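Open day at Havton, two till late. Packed hallway, bad coffee, good turnout. Hannelore Aebischer runs the gripper bench and she had 117 names on the sign-up sheet before lunch. "I figured we'd get maybe half that," she says.

Visitors could pick up a hand-held gripper and do a task themselves. Fold a cloth, stack cups. Kids were better at it than the engineers. "They don't think about it," Aebischer says. "They just squeeze."
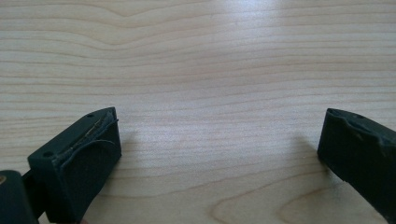 2 min read

The pads take the beating. Peeling along the top rim already, and the edge of the other finger is worn too. Does that bother her? "No. Pads are cheap. I'd worry if they looked new."

Her colleague Fenna Stevens is fussier. She wants a tougher rubber and has been asking since February. "Every time one lifts, the grip changes a little," Stevens says. "You feel it in your hand before you see it." They've tried three glues. She wont say which one she likes.

Bigger complaint from Stevens: tables. Shiny wood, overhead lights, glare. She'd take a dull gray mat any day. Aebischer likes the wood. "People have wood tables at home. So teh thing should work on wood."

Next open day? Not set yet. Stevens wants fewer people and more time per person. Aebischer wants a second bench.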